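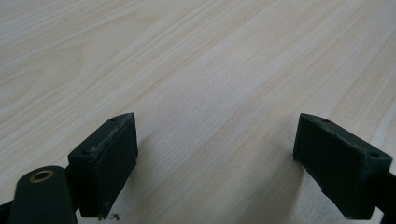

*Cuenca, diciembre*

El agua de mi casa sale muy dura y la masa madre lo acusaba: miga cerrada, corteza gruesa, fermentación irregular. Llevo desde el otoño registrando cada hornada en una hoja de cálculo y ya hay datos para escribir algo.

El cultivo se alimenta a las 8:00 y a las 20:00, en proporción 1:2:2, con harina de centeno integral. La temperatura de la cocina baja mucho de noche, así que el frasco pasa esas horas en el horno apagado con la luz encendida. Con eso el pico de actividad llega antes de desayunar.

La fórmula de referencia me la pasó Maite Collado y solo he tocado la hidratación. Para 2.000 g de harina uso 14 g menos de sal que ella – su pan me resulta salado – y el resto queda igual. 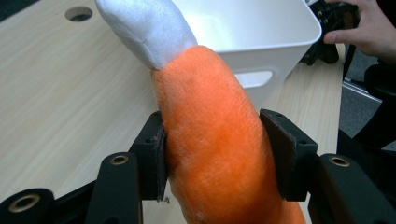

## Cambio de agua

Probé primero con agua del grifo reposada. Reposar elimina parte del cloro, pero no la dureza, y el resultado fue idéntico. Después mezclé a partes iguales grifo y agua de mineralización débil. La masa quedó más extensible y hubo que acortar el amasado.

Consuelo Llorente sostiene que el problema era la harina y no el agua. Puede ser: cambié de saco a mitad de la serie, un error de método que invalida la comparación directa. Repetiré las hornadas con un único lote.

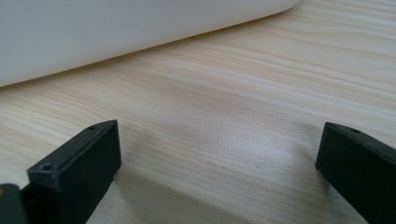
**¿Se puede usar solo agua de mineralización débil?**

Se puede, aunque la masa pierde algo de fuerza y conviene bajar un poco la hidratación.

Queda pendiente medir el pH del cultivo antes de cada refresco. Las tiras que tengo no distinguen bien por debajo de 4.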